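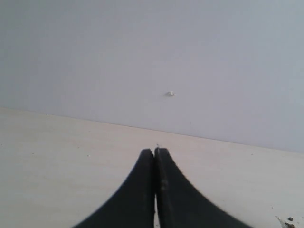

Accueil Ateliers Fiches pratiques Peinture Bois Contact

Reboucher et repeindre un mur intérieur clair

Un mur blanc ou gris clair ne pardonne pas grand-chose. Un trou de cheville mal rebouché se voit dès que la lumière arrive de côté, et une retouche faite avec le fond d'un vieux pot laisse une tache plus mate que le reste. Cette fiche reprend la méthode que nous utilisons à l'atelier Grube pour une pièce ordinaire, en plaques de plâtre ou en enduit, sans humidité ni fissure qui travaille. Pour une fissure qui se rouvre chaque hiver, voir la fiche sur les bandes de renfort.

Ce qu'il faut

Un couteau à enduire étroit et un large, une cale à poncer, de l'abrasif grain 120 et grain 180, une éponge, une lampe baladeuse, du ruban de masquage, une bâche, une brosse à rechampir, un rouleau à poils courts et son bac. Côté produits : de l'enduit de rebouchage en poudre ou en pâte, de l'enduit de lissage, une sous-couche et la peinture de finition. Nous prenons la sous-couche Griltska parce qu'elle se ponce bien. N'importe quelle sous-couche acrylique pour plâtre convient.

Préparer la pièce

Éloignez les meubles du mur, de préférence jusqu'au milieu de la pièce. Coupez le courant au tableau avant de déposer les caches des prises et des interrupteurs. Rangez les vis dans un sachet par prise, avec le cache. Posez la bâche jusqu'à la plinthe et fixez-la au ruban.

Dépoussiérez ensuite le mur de haut en bas avec une brosse douce. Dans une cuisine, lessivez, puis rincez à l'eau claire, deux fois si l'éponge revient jaune. Laissez sécher jusqu'au lendemain.

Chercher les défauts

Éteignez le plafonnier et tenez la baladeuse contre le mur, de façon que la lumière rase la surface. Les bosses projettent une ombre, les creux aussi. Entourez-les d'un trait de crayon léger. Pas de feutre ni de stylo à bille : l'encre remonte à travers l'acrylique, parfois des semaines après.

Passez aussi la main à plat. Les doigts sentent des coulures que l'œil laisse passer, surtout derrière les anciens radiateurs.

Retirer les chevilles

Vissez une vis de quelques tours dans la cheville, saisissez la tête avec une pince et tirez droit. Si la cheville tourne sans venir, n'insistez pas. Coupez la collerette au cutter, puis enfoncez le reste de quelques millimètres avec un chasse-clou. Dans une plaque de plâtre, une cheville métallique à expansion se repousse vers l'intérieur de la cloison.

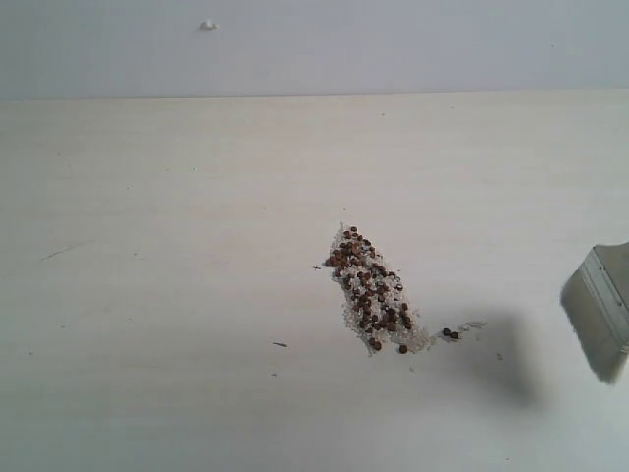
Grattez ensuite les bords du trou avec la pointe du couteau pour enlever le carton soulevé ou le plâtre qui s'effrite. Le trou s'agrandit un peu, c'est normal. Humidifiez légèrement l'intérieur s'il s'agit de plâtre plein, jamais s'il s'agit d'une plaque.

Reboucher

Préparez peu d'enduit à la fois. Versez la poudre dans l'eau, laissez reposer deux minutes et mélangez jusqu'à obtenir une pâte qui tient sur le couteau retourné.

Remplissez le trou en appuyant, le couteau bien incliné, puis tirez l'excédent d'un seul geste. Pour un trou profond, procédez en deux passes : la première s'arrête en retrait de la surface, la seconde vient à ras. L'enduit se rétracte en séchant et un trou rempli d'un coup finit presque toujours en cuvette.

Quand le rebouchage est sec, poncez au grain 120 avec la cale, puis passez une couche mince d'enduit de lissage qui déborde largement autour. Poncez cette dernière au grain 180. Repassez la lampe.

Appliquer la sous-couche

L'enduit absorbe plus que le mur déjà peint. Sans sous-couche, chaque réparation ressortira en mat. Pour quelques trous isolés, on peut se contenter de l'appliquer sur les zones enduites. Dès que les reprises sont nombreuses, couvrez le mur entier.

Bram Boersma, qui anime l'atelier peinture du mercredi, teinte sa sous-couche avec un peu de finition quand la couleur est soutenue. Pour un blanc cassé, cela ne sert à rien.

Peindre

Mélangez longuement le pot, en remontant ce qui a déposé au fond. S'il en faut plusieurs, versez-les ensemble dans un seau : d'un lot à l'autre, le blanc n'est pas toujours identique.

Dégagez les angles et le dessus des plinthes à la brosse, sur une largeur de main, puis enchaînez au rouleau tant que la bande est fraîche. Travaillez par surfaces d'un mètre de côté environ. Chargez, répartissez à la verticale, croisez à l'horizontale et terminez de haut en bas sans appuyer. Ne revenez pas sur une zone qui commence à tirer.

Respectez le délai indiqué sur le pot avant la seconde couche. Retirez le ruban pendant que celle-ci est encore fraîche, en le rabattant sur lui-même.

Conserver un reste

Transvasez le reste dans un bocal propre rempli à ras bord et notez sur le couvercle la pièce, la référence et le mois. Gardez-le hors gel. Pour une petite retouche, tapotez avec un morceau de rouleau, le pinceau laisse une trace différente. Les pots vides ou secs vont à la déchetterie, comme l'eau du premier rinçage des outils.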